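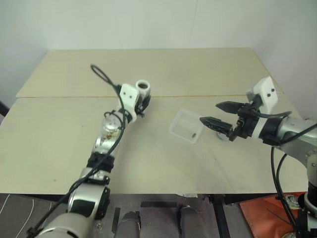

拼板桌面的日常清理:接缝、灰印、小黑点和撒出来的粉

更新日期:2025-07-22
整理:Vlasta Dumitrescu

浅色桌面耐看,也藏不住东西。两块板拼起来的浅色桌面还多一条缝,粉末、面包屑、干掉的糖水都爱往缝里去。下面的办法适用于表面平整、哑光、颜色偏米黄的工作台和餐桌,厨房里用的、工作间里用的都可以照做。板材是什么、表面有没有涂层,各家不一样,第一次用任何清洁剂之前,先在桌子底面或者靠墙那一侧试一小块,等它干了再看颜色。

先备好的东西

不需要很多。平时我放在一个小筐里的是这些:
两块超细纤维布,一块湿用,一块干用
一把软毛小刷子,旧牙刷也行,毛要软
一张旧会员卡或者塑料刮片
中性洗洁精
白色橡皮
棉签
一只带细扁嘴的吸尘器
细砂纸,2000目,只在确认可以打磨的表面上用

钢丝球、粗百洁布、去污粉不要放进去。哑光面被它们磨过以后会发亮,一块亮一块暗,比原来的印子还显眼,而且没有办法擦回来。

一、撒了粉先别用湿布

咖啡粉、可可粉、香料粉、木屑,凡是棕色的细碎东西,遇水就会变成一层浆,顺着接缝流下去,干了以后在缝里留一道深色的线。顺序应该是先干后湿:

1. 把杯子、罐子先拿开,放到托盘上,不要直接挪到桌子另一头。
2. 用干的软毛刷从接缝两边往外扫,刷子的方向和接缝平行,不要横着扫过去。
3. 扫成一小堆,用一张纸接住。
4. 剩下的细粉用吸尘器扁嘴吸,嘴口离桌面留一点距离,免得刮出印子。
5. 最后才用拧得很干的布擦一遍,马上用干布跟着擦。

如果粉已经沾了水,就等它干透再刷。湿着去抹,面积只会越来越大。

舀粉的时候,小杯子不要装到顶。装得浅一些,端着走的时候不容易洒,往里看也看得清还剩多少。深色的粉用白杯子装,杯沿上沾了粉能看出来,顺手抹掉,不会等到放下以后在桌上留一个圈。

透明的筒和罐子用过以后,内壁常常挂着一层碎屑。倒扣过来轻敲几下,再用干刷子转一圈,刷不下来的用卷起来的厨房纸。水洗放在最后,洗完要敞口晾到完全干了再装东西,罐底和螺纹里最容易留水。

二、清理板与板之间的缝

缝很细的时候,布是擦不到里面的。步骤如下:

1. 先吸尘,沿着缝慢慢走一遍,走完再反方向走一遍。
2. 会员卡的一角包一层薄布,插进缝口,顺着一个方向拉。拉一段换一块干净的布面,不要来回蹭。
3. 有糖或者油粘在里面,就用棉签蘸一点兑了洗洁精的温水,棉签要挤过,不能滴水。
4. 换一根只蘸清水的棉签再走一遍。
5. 用干布压住缝,停几秒,把潮气吸出来。

不要用牙签或者刀尖去挑。木牙签会断在里面,刀尖会把板边挑毛,挑毛的地方以后更容易存脏东西。也不要拿喷壶直接对着缝喷。水进去以后出不来,板边受潮会鼓,鼓起来以后两块板就不平了,杯子放在上面会歪。

缝宽到能塞进卡片的整个厚度,而且两块板用手按会动,说明底下的连接件松了。钻到桌下看一看,把螺丝逐个拧紧。拧的时候请另一个人在上面把板往一起推,不然螺丝是紧了,缝还是那么宽。

有人问要不要用填缝剂把它封死。我的意见是,桌子如果还要拆开搬动,就不要封。常年放在一个地方不动、又天天碰水的,可以用透明的中性胶薄薄打一条,两边先贴美纹纸,打完马上刮平,趁胶没结皮就把纸撕掉。封完以后至少放一夜再用。

三、灰色的浅印

浅色桌面用久了会有一些淡灰的擦痕,多半是金属底座、罐底、工具蹭出来的。判断方法很简单,用指甲轻轻划过去,如果感觉不到沟,那就是蹭在表面上的颜色,可以去掉。感觉得到沟,就是划伤,擦是擦不掉的。

蹭上去的灰印:

先用白橡皮擦,力气小一点,多擦几下。橡皮屑要吹走或者扫走,不要压着它继续擦。彩色橡皮会染色,别用。

橡皮擦不动的,用湿布蘸一滴洗洁精,在印子上打小圈,打十来下看一看,再用清水布收掉。

还在的话可以试小苏打糊,一份水三份小苏打,用手指肚抹,不要用布使劲搓。抹完用湿布擦两遍,白色粉末干了以后会再浮出来一点,再擦一遍就没有了。

魔术擦,就是三聚氰胺海绵,效果确实快,它的原理是磨。哑光面上用一两次看不出来,总在同一个地方用就会出亮斑。我只拿它擦墙和桌沿,桌面上不用。

真的划伤:

没有涂层的实木可以用细砂纸顺着木纹轻磨,然后补一点木蜡油。贴面的板不要磨,面层很薄,磨穿了就露底。贴面板上的浅划痕可以用颜色接近的修补蜡笔填,填完用卡片刮平,颜色宁可浅一号。填深了像一条污渍,以后每次擦桌子都会忍不住去擦它。

四、小黑点

桌面上零零散散的小深色点,原因有好几种,处理办法也不同。

用干布能擦走的是渣子,擦走就好。

湿布擦过变淡的,是干掉的饮料或者酱油。用热一点的湿布敷在上面,敷一两分钟再擦,比硬擦省力。布要拧干,敷的时间不要长。

湿布擦不动、指甲能抠起来一个小片的,常见的是胶、漆或者蜡。用塑料刮片平着推,角度放低。推不动就用吹风机的温风吹一会儿再推,不要用热风档,离桌面远一点。

擦不动也抠不动的,可能是板材本身的纹理或者小坑里积的脏。小坑用软毛牙刷蘸洗洁精水刷,刷完用干布按。刷过两次没有变化就不用管了,再刷下去周围的颜色会先变。

马克笔和圆珠笔的点可以用棉签蘸少量酒精,只点在那个点上,点一下,换一根干棉签吸一下。酒精会伤一些清漆,试过底面没事再用。

五、电线和软管怎么走

工作台上有设备的人都会遇到这个问题:线在桌面上绕一圈,又从桌边垂到地上。擦桌子的时候要一手提着线一手擦,擦得肯定不干净,线下面那一条总是灰的。

能做的有这几样。

线尽量从桌子的一侧下去,不要两边都垂。如果两边都有设备,就各走各的,不要横穿中间。

桌边垂下去的线,用绑带在桌腿上固定一处,离地留出高度,扫地和拖地都方便。绑带用魔术贴的,扎带剪一次废一次,剪的时候还容易碰到线皮。

会动的东西,线不能绑死,要留一个松的弯。留多长呢,把它推到最远的位置,线还没有绷直,就够了。弯太大也不行,会扫到杯子。留好以后慢慢推一遍全程,看线会不会刮到桌沿。

线本身也要擦。黑色线皮上有油灰,蹭到浅色桌面就是一道印。断电以后用微湿的布包住线,从一头捋到另一头,再用干布捋一遍。插头和接口附近只用干布。

走线盒我买过一个,挂在桌下的那种,叫Kamance。装倒是不难,但是它的盖子朝下开,里面线一多就合不上,后来我把盖子拆了只用槽。买这类东西之前先把所有的线捏成一把,量一下有多粗。

六、桌子后面的墙

白墙和米白色的墙离桌子近,最先脏的是与桌面齐平的那一条,再就是墙角。粉尘顺着墙落下来,停在桌子后沿,擦桌子的时候又被布带到墙上,变成一道灰线。

擦桌子从后沿往前擦,不要往墙的方向推。桌子和墙之间留一点空,手能伸进去就可以,灰会掉到地上,用吸尘器一吸就走了。桌子顶着墙放,灰就一直夹在那里。

墙上的印子先用干净的白橡皮试,不行再用微湿的布。普通乳胶漆不耐擦,擦久了会起亮,也会掉粉,碰两下看到布上有白色就停手。墙角用软毛刷从上往下刷,刷完再清理桌面。次序反过来的话,桌面要擦第二遍。

七、每天、每周和每个季节

每天收工:
干刷,吸缝,湿布一遍,干布一遍。整张桌子我自己做下来用不了几分钟。
杯子里的剩粉倒回罐子或者扔掉,不要敞着过夜。粉会吸潮结块,也招小虫。

每周:
桌面上的东西全部搬走,包括平时懒得搬的那几样。底座下面的灰印就是这么攒出来的。
底座和脚垫翻过来擦干净。硬塑料脚垫如果已经磨出棱,换成毛毡的。毛毡里嵌了砂粒也要换,那比没有垫子还伤桌面。
卡片清缝一次。

换季:
钻到桌下拧一遍螺丝。暖气开起来以后空气干,到了十二月板与板之间的缝往往会宽一点,天气潮了又合上,这个不用处理。一边宽一边窄就要看一看桌腿是不是高低不平。
放一颗弹珠或者小球在桌上,看它往哪边滚,再调脚。

八、读者来信里问得多的

Davina Farquharson 问,桌子前面一块板宽,后面一块板窄,能不能前后调过来,把缝移到前面去,这样好清理。可以是可以,但是缝在前面,手腕和杯子天天压在上面,更容易进脏东西。后面的窄板适合放不怎么动的东西,前面整块留出来干活,这样摆比较省事。她后来没有调,只是把粉罐从缝上挪开了。

有人用核桃油保养桌面,问为什么越擦越粘。油上多了,没有渗进去的部分浮在表面,粉尘粘上去就成了一层。用干布反复擦,换几块布,擦到布上不再发黄为止。有涂层的板不吸油,不必上油。

还有一位问咖啡渍在接缝旁边留了一圈深色,洗洁精没有用。可以试一试过碳酸钠,也就是常说的彩漂粉,少量兑温水,棉签点上去,停三分钟,清水擦两遍。一定先试底面。浅黄色的板有可能被漂白,漂白的圈和咖啡圈一样明显,不确定就留着它。

铺桌垫好不好,也常有人问。铺透明软垫的话,每周要掀开一次晾一晾,垫子底下闷着水汽,容易和桌面粘在一起。Stuvum 店里的软垫我裁过一张,裁的时候四边各缩进去一点,不要和桌沿齐,不然掀起来的时候没有地方下手,边上也会翘。垫子刚打开有折痕,反着卷一晚上再铺。深色的橡胶垫不要直接压在浅色板上,放久了会有色素转移,那种黄棕色的印子去不掉。

湿布擦完桌面有水痕,多半是洗洁精放多了。一盆水放两三滴就够,擦完再用清水布收一遍。水痕已经干在上面的,用清水重新打湿整块板,从一头擦到另一头,不要只擦有痕的那一处。

用过的布当天洗。沾过油的和沾过粉的分开洗,不放柔顺剂,放了以后超细纤维就不怎么吸水了。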